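Home | Kitchen | Laundry | Workshop | Storage | Contact

Cleaning and Maintaining Plastic Bins, Baskets and Tubs

Most household bins and baskets are polypropylene or polyethylene. Both are waxy, slightly soft plastics that resist water and most cleaners, but hold on to oil, pigment and fine dust. The methods on this page are for those two plastics. Check the recycling mark on the base before starting: 5 is polypropylene, 2 is high-density polyethylene, 4 is low-density. If the mark is 6 (polystyrene) or 7 (everything else), use dish soap and water only and skip the solvents.

Routine washing

Empty the bin and knock it out upside down over a trash can. Dry grit left inside will scratch the floor of the bin as soon as you start wiping, and the scratches then collect dirt permanently. A vacuum with a brush nozzle is better than a cloth for this first step.

Wash with warm water and a small squirt of dish soap. Use a soft brush in the corners and a microfiber cloth on the flat walls. Do not use the green side of a kitchen sponge. Rinse until the water runs clear, then stand the bin on one end to drain. A bin stored upside down on a flat counter traps water under the rim and will smell within a day or two.

Check inside the handle slots. The edge of a slot is often left rough from molding and catches lint, hair and dried soap. An old toothbrush or a cotton swab gets it out. If the edge is sharp enough to snag fabric, take it down with 400 grit paper, a few light strokes from each side, and wash again.
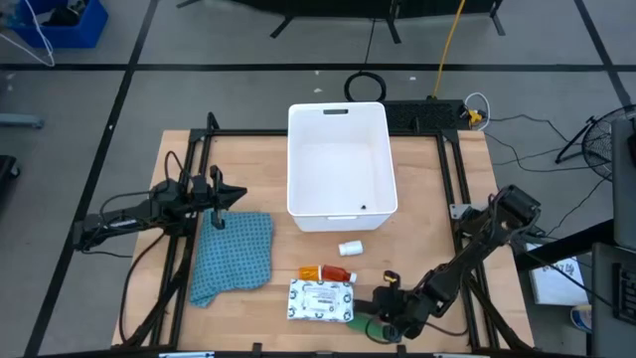

Stains

Tomato, turmeric and carrot color go into the surface of the plastic and will not wash off with soap. Two treatments are worth trying, in this order.

Baking soda paste: three parts baking soda to one part water, spread over the stain and left for 30 minutes. Rub off with a damp cloth. It is a mild abrasive and will dull a glossy finish slightly.

Sunlight: wet the stained area and leave the bin outdoors in direct sun for an afternoon, stain facing up. Works well on turmeric, poorly on ink. Bring the bin in the same day. Polypropylene without a UV stabilizer turns chalky and brittle if it lives outdoors.

Permanent marker comes off with rubbing alcohol on a cotton pad. Work from the outside of the mark toward the center and change the pad often. Iveta Baláž wrote in to say that old marker on a freezer tub needed three rounds, with the alcohol left under a piece of plastic wrap for ten minutes each time. I have repeated this and it works.

Rust marks from cans or wet tools respond to lemon juice and salt. Never follow an acid with bleach, or the other way around, without a full rinse between them. The mixture gives off chlorine gas.

Label residue

Peel slowly, at a low angle, with a hair dryer on its medium setting held a hand's width away. High heat softens the wall of a thin bin and leaves a ripple that cannot be removed. Whatever glue remains can be rubbed off with cooking oil, left for 10 minutes, then washed twice with dish soap. The second wash matters: an oily patch will not hold the next label.

I have also tested two store-bought removers. Gekex is a thin liquid that runs, so lay the bin on its side. Fimer is a gel, slower, and easier on a vertical wall. Both took off paper labels. Neither did much to the clear film type, which needed a plastic scraper.

Perforated and woven-pattern baskets

Fine openings are the main nuisance with this kind. Wiping pushes lint into the holes instead of lifting it out. Brush dry first, from the inside outward, and then spray with the shower head or a garden hose in the same direction. A white basket with walls like the one shown, a close grid of tiny square openings under a smooth rounded rim, is better soaked than scrubbed. Put it in the bathtub with enough warm water to cover the grid, add two tablespoons of washing soda, and leave it for an hour. Wear gloves. Turn it once at the halfway point, rinse from the inside, and shake it hard outdoors.

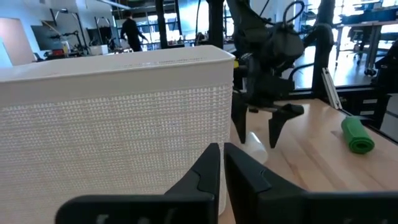
Soaking also deals with hard-water scale, provided vinegar is used in place of the washing soda. One part white vinegar to four parts water is strong enough. On a basket with a rim and tight square openings, as here, scale tends to show first in the row of holes directly under the rim, where drips hang and dry. Go over that row with a toothbrush before the final rinse. Do not pick at individual holes with a pin - it tears the thin bridges between them, and a torn bridge will catch on knitwear.

Odor

Sour or musty smells usually sit in a film of grease, so wash first. If the smell is still there, fill the bin a third full with crumpled newspaper, close or cover it, and leave it for two days. For tubs that have held onions or fish, a tray of dry baking soda works better than paper. Scented sprays add a second smell.

Cracks

A crack in polypropylene cannot be fixed with ordinary super glue, which peels away cleanly once cured. Rostislav Vaněk uses a two-part kit with a primer pen and reports that the joint holds on a dry storage bin, though not on one that is lifted full. Drill a 2 mm hole at the end of the crack before gluing to stop it from spreading. A bin cracked through the handle should be retired to light duty.

Page last revised March 2023. Corrections and reader notes are welcome.

Contact | Copyright Vratislav Šimek | Back to top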